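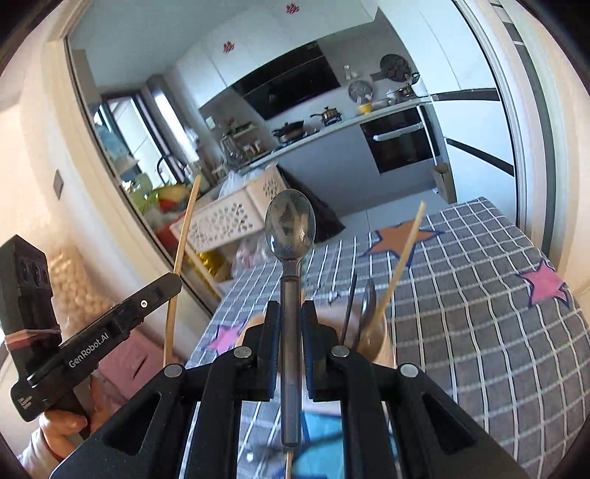 05/10/2020

Second day on the hand-held grippers. Yesterday was lost to mounting and charging, so the comparison proper started this morning. Konrad wanted the cutlery set first and the cups later. I agreed. Cutlery shows up finger alignment faster than anything else we own.

Notes on the spoon. A polished handle is narrow and slightly domed, so the two fingers meet it along a line and the rest of the pad does nothing. Gripped low on the handle with the bowl up, the spoon wants to rotate about that line as soon as the wrist tilts. Gripped halfway, it is much calmer, but then there is less handle left to put into a holder. I did both positions, slow and fast, and logged them separately. Halfway grip: 2 rotations past my limit in 37 lifts. Low grip: 7 in 37. The limit is a judgment by eye against the table edge, so I would not publish it, but both series were judged by the same person on the same afternoon.

The fork behaves like the spoon with a flatter handle, so better. The knife is the easiest of the three. Chopsticks are a separate problem. A single chopstick is round enough near the tip to roll between the fingers, and at the thick end it is fine. Konrad holds that we should always take the thick end and move on. I want the tip data too, because the planner will not always be offered the thick end. We left it there.

Linkage. I spent the hour before lunch on play in the pivots. With the fingers closed on nothing, I can move one tip sideways by hand and feel it come up against a stop. Tightening the screws takes most of it out but makes the trigger heavy, and after a long run my index finger notices. Backed them off a quarter turn as a compromise. Marked the position with a paint pen so that Nipon does not reset it when he borrows the kit.

Compared with the Nivitz arm we had on the bench in August: the Nivitz jaw is stiffer and closes parallel over the whole stroke, and on the spoon it is plainly better. It is also bolted to an arm that needs a table of its own and a person standing near the stop button. With the hand-held one I can do 80 lifts before the arm would have finished its homing and calibration routine. For collecting variety, hand-held. For repeatability, the arm. I keep arriving at this and should write it into the report once and stop retyping it here.

The Plasen controller, which I had hoped to leave out of this, needed a restart after lunch. It dropped the width signal in the middle of a run and went on recording the other channels as if all was well. The log shows a flat line where the fingers were certainly moving. I threw out that run and repeated it. Lanying thinks it is the cable and has sent a shorter one. I think it is the buffer setting, and changed that as well, so now we will not know which of us was right. Bad practice. Next time one change, then a run, then the other.

Two operators working at the same table is slower than one, at least at first. We get in each other's way over the utensil holder, and whoever reaches across second has to take an awkward wrist angle. Some of that awkwardness is useful in the data and some is plain collision avoidance between two grown adults. Tried taking turns, left side first, and the rate improved. Swapping sides halfway through also showed that my lifts from the left are worse than my lifts from the right, which has nothing to do with the gripper and should be kept out of its score.

Reflections off the bowl of the spoon are still a nuisance for the tracking. Turning the convex side away helps a little. Matte spray would help more and would defeat the purpose. Jarosław suggested lowering the exposure one step and accepting a darker background. Did one short series that way at the end. The fingers are black and lose their outline against anything dark, so the gain on the spoon is paid for at the tips. I have kept the old setting for now and saved both series for Miroslava to look at, her eyes being better than mine for this.

Pads. The Lamgate silicone strips I cut last week are too thick. They add grip on the chopsticks but stop the fingers from closing fully, and on a thin fork handle the contact moves to the outer corner of the pad. Sobczak sells a thinner sheet of the same hardness. Ordered one. If it has not come by the time the cups are done I will try sanding what I have, though the last piece I sanded came out wedge-shaped.

Weight is still an open question. My forearm was tired by four o'clock and the later lifts are slower, visibly so in the timing column. Put the spoon series first tomorrow and the knife last, reverse of today, so the fatigue does not always land on the same object.

To do: check zero width on both units before starting, copy the logs off before anybody updates the Plasen, ask Konrad for his screw setting, get the short cable in. Cups after that, handles first.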